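Simulating the arm before I cut any more aluminium

Posted Apr 22, 2020

The arm on my bench has been in pieces for a while. Two of the brackets I cut for the wrist were out by enough to make the joint bind, and the shared workshop where I do my milling is shut, so I can't make new ones. I decided to carry on with the part of the job that only needs a computer. I have been building the whole setup in simulation and working out where the wrist camera should go before I drill the holes for it.

The arm is a home build, loosely based on a set of plans that İlker Polat passed on to me. I changed the shoulder so it would take the Nenico motors I already had, and I replaced the printed wrist with an aluminium one. The gripper is a plain parallel type with two fingers. In the simulator it is the same shape, in light grey, and it opens as far as the real one should.

For the table I made a flat brown surface with nothing on it in the way of pattern. I could have used a wood grain picture, but I wanted to see shapes clearly first and worry about looks later. Then I added a black tray and some fruit. I want the arm to move fruit about because that was what I promised my sister it would do, and because fruit is awkward to hold.

The first thing I checked was how much of the fingers the wrist camera can see. If it sees too much of them they block the work. If it sees none of them I can't tell from the picture where the gripper is. With my first mounting position, only the tips come into view at the bottom.

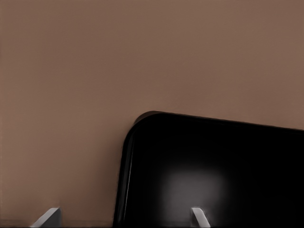 Camera height and tilt

I was fairly pleased with the fingertips. The tray was less good. It is glossy, and the light leaves a soft grey patch on it, close to one of the fingers. My edge finder is a simple thing that looks for changes in brightness, and it kept treating that patch as something to pick up. I spent an evening adjusting thresholds and then gave up and made a second version of the tray with a dull finish. I'll spray the real one matt black when I can get hold of the paint.

The camera bracket has two adjustments, height above the wrist plate and tilt. I settled on 32 mm for the height. I tried lower, but the cable had nowhere to go, and on the real arm it would rub against the motor housing. Tilt took longer. I wrote a short script that stepped through the angles and saved a picture at each one, and it had made 3,748 files before I noticed I had the step size wrong. I deleted most of them and ran it again with a sensible number.

The bracket will be a bent strip with a slot in it, so the tilt can be changed with one screw. I've drawn it up and sent the drawing to Gülizar Altıntaş, who has a bender and may be able to do it at home.

Lighting and fruit

I put the main light overhead, which is where my bench lamp is. The shadows are soft, and that suits me for now. The apple model is good. The skin has streaks and small pale speckles, and the colour runs from yellow to orange-red. The banana is rougher, with flat planes where it ought to curve, but it has brown marks on the peel and is near enough for testing.

What I need from the camera is enough of each piece of fruit to guess where its middle is. That is easy when the whole thing is in view and much harder when only part of it is. My code fits a circle to whatever curve it finds. It copes with part of an apple. A banana defeats it completely, so I'm going to have to treat long shapes separately.
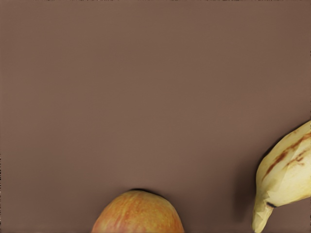

Kadir Erdem reckons I should stop fitting shapes altogether and put a second camera on a post beside the table, looking down over everything, then use the wrist one only for the last bit of the approach. He has a point. It would mean another camera to buy and another set of positions to measure, but I could drop a good deal of the code I've been fighting with.

I've added a post to the model to try it. At 70 cm it clears the elbow with the arm fully raised. I haven't written anything to join the two views together yet, and I need to read up on how to calibrate them against each other.

Still to do: the matt tray, the bracket, a stiffer base plate, and a proper stop button on the real arm. The button is in a drawer somewhere. I'll fit that before the motors get power again.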